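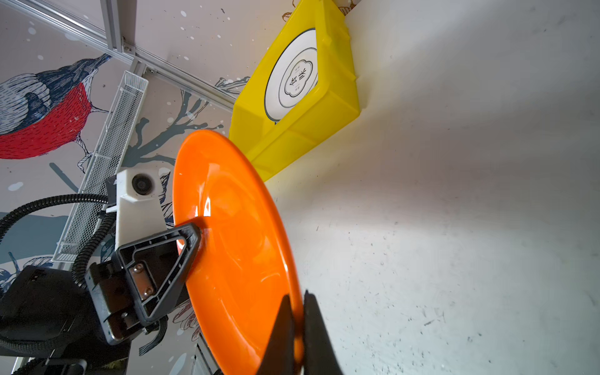
The open day was the last item due in the second funding period, and it is now done. We ran it at the Tumgate workshop from ten in the morning until four in the afternoon, with the two-arm dish cell as the main demonstration and a smaller table for questions and paperwork. The cell was shown doing the same work it does on an ordinary day, with the same plastic-bright dishes and the same bins. Most people stopped at the two-handed hold, where one gripper pinches the orange plate at the bottom of its rim and the ridged finger of the other arm presses on the opposite edge. It was also the part of the job that gave us the most trouble in the summer, so I have given it a section of its own below.

**To:** Khoury Fund, program office
**From:** Bayu Latuheru, Tumgate
**Date:** November 22, 2019
**Covers:** open day, and work on the dish cell since the last report

## Attendance

We signed in 21 visitors. The invitation list was longer, but two groups had asked to come in the afternoon and only one arrived. The other has been offered a separate visit in December. Visitors came mainly from kitchens and canteens in the area, plus a few from equipment dealers and two teachers from the technical college. Indside sent their operations lead and a shift supervisor, who stayed for most of the morning.

Groups were kept to five or fewer at the cell. We had planned on eight, but at the rehearsal the people in back could not see the grippers past the frame rails. Smaller groups meant more repeats of the talk, and the last one started late.

## What was shown

The demonstration had three parts: picking a single plate from the rack, holding a plate between both arms and turning it, and setting it down again. Each group saw all three, then could ask for a repeat of any one. The turn was asked for most.

We logged every attempt during the day. Out of 21 turns with both arms, 19 were completed without a person stepping in. One of the other two stopped when the second arm closed short of the rim. The last was stopped by me with the button after a visitor leaned across the line on the floor. Nothing was dropped and the cell did not need a restart.

The line on the floor is not enough for a public day. For the December visit we will put up a low barrier, which Melteo has agreed to lend us.

## The two-handed hold

In the last report I wrote that the second arm tended to push the plate out of the first gripper. The cause was timing. The second arm was moving to a fixed point, and if the plate sat a little high in the first gripper, contact came early and the plate rocked. We now slow the second arm near the rim and let it stop on contact. The change cost four seconds per plate at first. We have won back about half of that by starting the approach sooner.

Glossy plates are still harder than matte ones. Light bounces off the curved well and shows up as white spots in the camera view, and the rim can get lost next to them. Moving the overhead lamp helped. A diffuser would probably help more, and I have asked for a price on one.

Since the last report we have recorded 719 runs of the hold and turn, including the open day. They are sorted by dish and by result. Runs with soup bowls are in a separate folder and are not counted in that number, because the deeper bowls need a different grip that we have only begun to try.

## Comments from visitors

We handed out a one-page form and got most of them back. The points that came up more than once:

- Speed. Several kitchen managers said the cell is too slow for a lunch rush but could be useful for overnight work.
- Cleaning. People wanted to know how the grippers and the cable hoses would be washed. At present they are wiped by hand, and the corrugated hose is awkward to wipe. We do not have a good answer yet.
- Noise. Quieter than expected, according to the Indside supervisor and two others.
- Chipped dishes. We have not tested any. Several visitors offered to send us a box, and I have accepted one of the offers.

The teachers asked if students could visit in the spring. I said yes in principle and that we would need to agree on group size first.

## Problems

The printed handout still had the old cycle time on it. I corrected it by pen on the copies we had left, but the first two groups took the wrong figure home. A corrected version has gone to everyone who left an email address.

One camera cable worked loose over lunch and had to be reseated, so the one o'clock group waited. We have added a cable check to the start-of-day sheet and will do it again at midday when there are visitors.

Parking was tight. Melteo let us use their yard after eleven, and we should ask them ahead of time next year.

## Spending

The day came in under the amount set aside for it. The main costs were printing, lunch and an extra half day of staff time for the rehearsal. I would like to move what is left to the diffuser and a spare set of gripper fingers, and need your approval to do so. Receipts are in the shared folder.

## Next

1. Second visit in December, with the barrier in place.
2. Finish the first set of soup bowl trials.
3. Write up the cleaning question with input from Indside and send you a draft.
4. Test chipped plates once the box arrives.

Please let me know about the transfer before the end of the month if you can, as the supplier closes for the holidays and the fingers are made to order.

Bayu Latuheru
Tumgate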